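Filed under: Opinion / Student Engineering

Stop grading the fold

The Metside robotics club has run a laundry project for two years. The assignment is simple to state: an arm with a two-finger gripper and a wrist camera picks clothing off the floor and puts it where it belongs. At the end of the term a panel scores each team. The scoring sheet gives most of its points to the finished fold, judged flat on a table, with a small allowance for getting the garment there. I think the sheet rewards the wrong part of the task and should be rewritten before the next intake.

I mentored a team through the last round. We kept a log of every grasp attempt, 3621 of them by the end, each with the wrist view at the moment the fingers closed and a one-word result. Anastasia Kontogiannis wrote the logging script and was strict about it. An attempt counted even if the arm was stopped by hand. Reading that log taught the team more than the fold ever did, and it earned them no points at all.

A fold starting from a flat shirt is mostly a geometry exercise. The corners are known, the fold lines are known, and the motion can be replayed. Two teams in the last round did exactly that: a student laid the shirt out by hand, squared the sleeves, and pressed start. The result looked very good. It would have looked equally good with the camera unplugged, and I asked for that to be tried. The panel declined.

A shirt dropped on the floor is a different problem. The outline tells you little. A crease can look like a hem, and a hem tucked under itself can look like nothing. Large print makes it worse, as a white letter broken by a fold gives the edge detector a strong line where there is no edge of cloth. Our first version chased lettering for most of March.
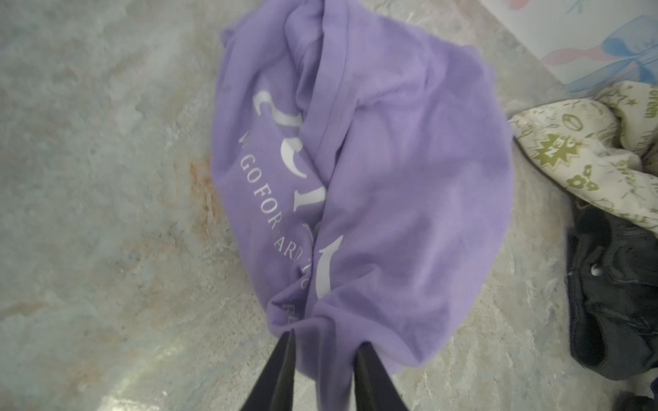

Nabil Chamoun proposed the change that helped. He dropped the idea of finding a named part of the garment - collar, sleeve, cuff - and had the program look for any stretch of cloth boundary that met the floor and could be reached with the fingers open. If it found one, it closed there, lifted a little, and looked again. The second look was often easier than the first. If it found none, it pushed the pile slightly and started over. The code for this is short and dull. It is also the only part of the project I would describe as robotics in the full sense, in that what the machine does next depends on what it has just sensed.

The case for the present sheet deserves a fair statement. Naheed Siddiqui, who drew it up, argues that a fold can be measured with a ruler, and that parents and sponsors understand a folded shirt. She also points out that a floor start adds luck. One drop gives a generous hem and the next gives a knot, and a team can lose on the draw. All of this is true. The luck can be handled by repetition. Give every team nine drops from the same height, each garment shaken once and released by someone from another team, and score all of them. The ruler is harder to replace, but I would rather have a rough measure of the hard part than a precise measure of the easy one.

My proposal, in the form I sent to the club:

Score the first secure grasp, defined as the garment held clear of the floor for a count of two seconds. Score recovery separately, so that a team whose arm misses and corrects itself is ahead of a team whose arm misses and stops. Require the log to be handed in with the code. Keep the fold, at a quarter of its present weight. Allow mixed clothing on the floor, including dark items, which our camera settings handled badly and which no team was required to face.

I would also drop the time bonus. It pushed students to raise the arm speed, and at higher speed the fingers skated across the floor and bunched the hem before closing. Our own arm did this repeatedly until we slowed the last part of the approach.

The objection I take most seriously is that the new sheet will produce worse demonstrations. It will. Visitors will watch an arm miss a T-shirt several times and then lift it by a sleeve. The students will be able to say why each miss occurred, and the club is supposed to be a class.

3 comments

Spyros Chatzigeorgiou
Agree on the time bonus. Disagree on the log. Half the teams will write it the night before. At least require it weekly.

S. Mota
We were one of the two teams that laid the shirt out by hand. The rules allowed it and the piece should say so. That said, I'd have liked the floor version better.

gripperdad
What was the success rate by the end? You give the attempts but not the result.

Contact the editors | © Metside Student Engineering | Back to top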